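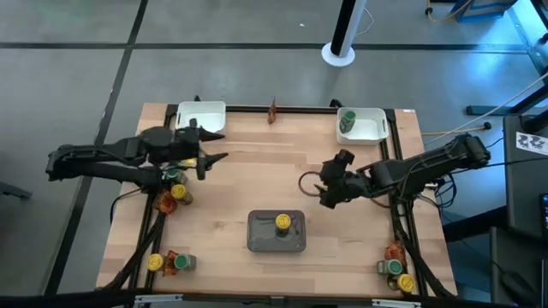
Home | Threads | Replies | Media

Lusero
Sunday, April

1/ Pantry moths. Adults don't eat. The larvae do, and they can chew through thin plastic bags.

2/ Freeze new flour and grain at 0°F for a week. That kills eggs.

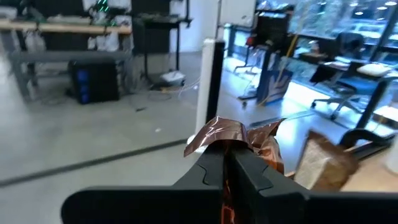 Photo: Imer

3/ Pheromone traps catch males only. Use them to track numbers. Replace on the date printed on the box.
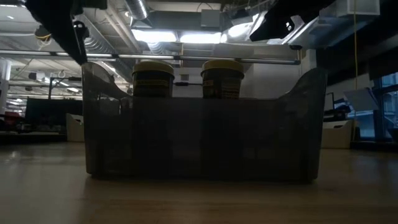
4/ Vacuum shelf-pin holes and corners, then wipe. Restock in hard containers. A see-through bin with tubs standing in it is easy to check, but the lids do the sealing.

Contact | © Lusero | Back to top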